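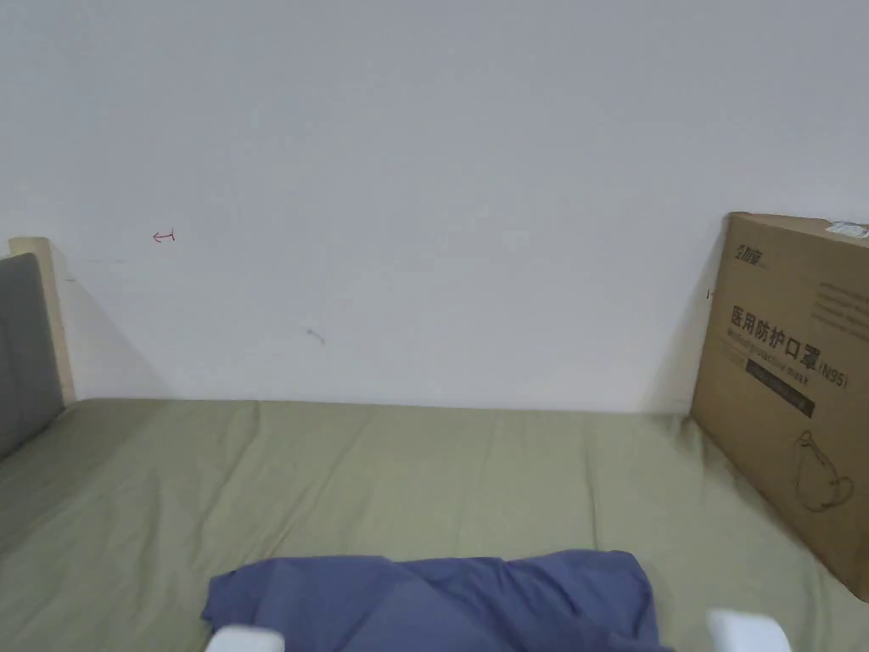 Home Stories Rooms Laundry Repairs Letters

January
By Anouk Brouwer

The bed goes last

Yetunde Olatunji has made beds for a living for 11 years, first at the Rendener, a guesthouse with 30 rooms, and now in the short-stay apartments she looks after in Badport. She has firm opinions about fitted sheets. We talked on a morning between guests, with the bed in the back bedroom stripped down to its green bottom sheet.

I asked her where she starts in a room. "The windows," she said. "Open them, then take everything off the bed and get it out the door. If the dirty linen stays in the room you end up stepping over it, or you put something clean on top of it." She dusts next, does the floor, and makes the bed at the end. At the Rendener the order was the other way around, and she spent years picking dust off pillowcases.

The bottom sheet is the part she takes the most time over. She puts on the two corners against the wall first, when the bed can't be pulled out, and then works toward herself. "You kneel on it to reach the back, so you've already creased it before you've finished. Then you go around and pull it from the front." She doesn't iron fitted sheets and doesn't know anyone who does. Most of the fold lines from the cupboard drop out after a night, she said, and a guest won't see them under a comforter anyway. 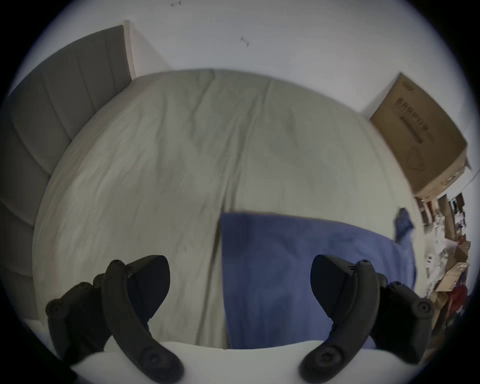 She does mind specks. Before anything else goes on, she runs her palm over the sheet from the head down and looks along it from the side. Lint she brushes off. A mark that doesn't brush off means the sheet goes back to the wash, even if she has to start over with the corners. "It takes 4 minutes to change it. It takes a lot longer to answer a complaint."

Her linen comes in two colors, a soft green and a blue, and she chose both herself. The owner, Abílio Bettencourt, had wanted white. Olatunji told him white would need bleach every week, and that bleach was ruining the seams at her last job. He let her buy the colored sets for one apartment as a trial, and the rest followed in the spring. The blue and the green are washed separately for the first few washes and together after that.

I asked for the rules she gives to new people. She had them written on a card inside the cupboard door, and read them out:

Wash at the temperature on the label, with half the detergent you think you need.

Take sheets out of the dryer while they are still a little damp at the hems.

Check the elastic before you fold. If it has gone slack, put the sheet in the rag bag.
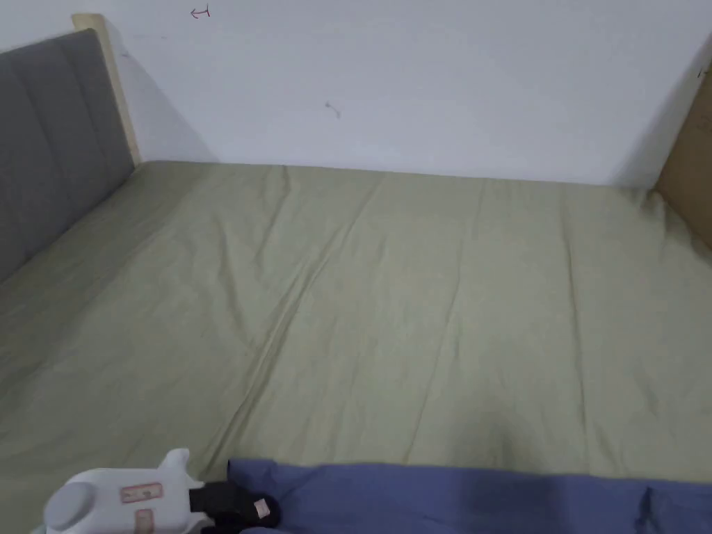

Fold in pairs, with the pillowcases inside the sheet they belong with.

The last one was added by Kamarul Ong, who covers for her when she is away. He got tired of finding sheets on one shelf and pillowcases on another.

The headboards

Gray upholstery was also her choice, though she would now pick something with fewer seams. The stitched channels hold dust. She vacuums them top to bottom with the brush attachment every second changeover, and wipes the wooden edge with a cloth that has been wrung out hard. "If you wet the wood you get a line on the fabric next to it."

Walls are a sore point. They are painted plain white, and small marks turn up on them, pencil and scuffs mostly, and now and then something in red. She tries a dry eraser first, then a damp sponge. Whatever is left goes on a list for Custódio Paiva, who paints all the apartments once a year and would like her to stop using the sponge.

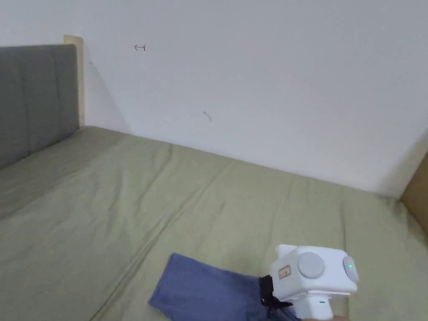

"He says I'm polishing the paint," she said. "I probably am. It's a matte paint and you can see where I've rubbed if the sun is low." They have agreed that she will leave anything smaller than a fingernail until he comes.

Before I left she went back to the subject of cloths. She buys them in packs of 30 from Sampaio, a wholesaler near the harbor, and throws them out sooner than she used to. Bedding has improved since she started, in her view, apart from the elastic. She still carries a needle and thread in her apron for the corners.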